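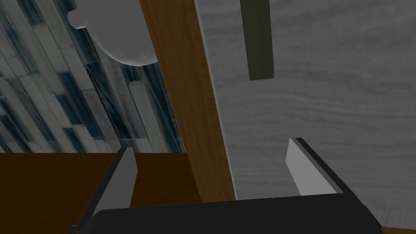
Stondham Workshop, Finishing Section
Notebook entry, February, 9.40 a.m.
Entered by: Y. Fahmy

Subject: oil finish on ash boards, second trial

The boards oiled under the first trial were inspected this morning. Those treated with Florkura remain tacky at the end grain and mark under a fingernail. The Puren boards have cured fully but are darker than the Gronow order allows. Neither set is to be sent out.

M. Hajji considers that the first coat was applied too heavily and that the surplus was left standing for too long before wiping. The store was also colder than usual overnight. The heater had been set to its weekend programme and has now been corrected.

Procedure for the second trial:

Sand with the grain to 240 grit and remove all dust with a vacuum and a clean cloth. Apply 2 thin coats of Florkura by pad. Wipe off the surplus after fifteen minutes, end grain included. Allow a full day between coats. Boards are to stand on edge in the rack, with a clear gap on both faces.

Six boards have been prepared and numbered in pencil on the underside. Board 4 has a small knot near one corner and should be disregarded when colour is compared.

Used cloths must be laid flat outdoors to dry before disposal. Two were found folded in the bench drawer, and colleagues are reminded that this is a fire risk.

Stock: 3000 ml of Florkura remaining, one tin opened. Pads are low and have been added to the order sheet.

M. Hajji to check the first coat tomorrow before noon and to enter the result on the facing page.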